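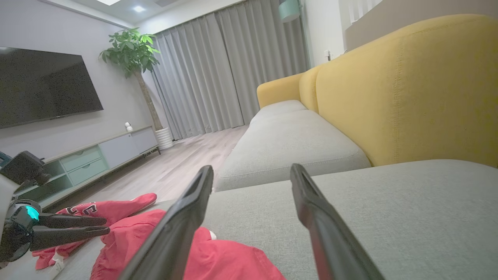 Teaching by Hand: Notes on Our Living Room Tasks

The Skilar project was established to study how household tasks can be taught to a two-armed robot by a person who performs them through it. In earlier posts I have written about kitchen work, mainly cups and cutlery. This post concerns clothing on soft furniture, a subject that has occupied me since November and on which I now have enough experience to set down some notes.

The task is simple to state. A garment has been left in a heap on the seat of a sofa. The robot is to find a usable edge, open the garment out, fold it, and leave it flat on the cushion. A person does this several times a day without thought. Through a pair of remote grippers, the same work takes patience and a good deal of practice.

How the demonstrations are made

Our operator station is a Dawber unit with 2 handheld controllers, one for each arm. The operator moves the controllers and the arms follow. A trigger under the index finger opens and closes the gripper. The commands and the views from the cameras are stored together, and each complete attempt is saved as one demonstration. Our collection for garment handling now stands at over 900 demonstrations, including those that were later set aside.

We also tried guiding the arms directly by hand, with the motors made slack. The method is well suited to short movements and to teaching a resting position. It proved less suitable for cloth. The person guiding the arms stands close to the sofa, blocks part of the view, and tends to look at the garment from an angle the robot will never have. We have kept hand guiding for setup work and use the controllers for everything that is saved for training.

What cloth requires of the operator

New operators usually close the gripper too early. The tip is above the fabric, the view suggests contact, and the trigger is pulled on nothing. On a hard table one can correct this by pressing down until the arm meets resistance. A seat cushion gives way, and the fabric sinks with it. I ask operators to lower the tip slowly, stop when the fabric begins to move, and only then close.

The second difficulty is deciding what to grasp. A bunched jacket or jersey offers many folds, and most of them lead nowhere useful. Trim, hems and collars are better choices. Where a garment has trim in a contrasting color, such as white on red, the operator can follow it with the eye before moving either arm. Tags are to be avoided. They are tempting because they stand up from the cloth, but lifting by a tag teaches the robot a habit that we would then have to remove.

The third concerns the use of both arms. Operators who are right-handed often leave the left arm parked and work with the right alone. Our written instructions now state that both grippers must be brought near the garment before the first grasp. One arm holds, the other draws the fabric away. The opening movement should be made low, across the cushion – lifting the garment high and shaking it looks efficient, but the results vary so widely that the model gains little from them.

Which demonstrations are kept

Every demonstration is watched once in full by a reviewer other than the operator. We keep attempts that contain a mistake followed by a clear recovery. A dropped sleeve that is picked up again is useful material. We set aside attempts in which the operator paused for longer than 30 seconds, and those in which the garment was moved by a person after recording began.

For a short period we also removed slow demonstrations. I would advise against this. Several of our most careful operators were slow, and their grasps were the cleanest in the collection. The rule was withdrawn, and the demonstrations that could still be found were restored.

Room conditions

At the Lekik site, the room is furnished as an ordinary living room, and we have resisted requests to simplify it. Curtains, plants and a television stay where a family might have them. Garments are dropped on the seat from standing height before each attempt, and the operator is not permitted to arrange them.

The Drisell arms are returned to their resting position between attempts. Operators find this tedious. It remains in the procedure, as it gives every demonstration the same beginning.

Work on trousers will start once the current set has been reviewed. I expect the instructions on grasping will need a new section for waistbands, and I will publish the revised text on this blog when it has been agreed.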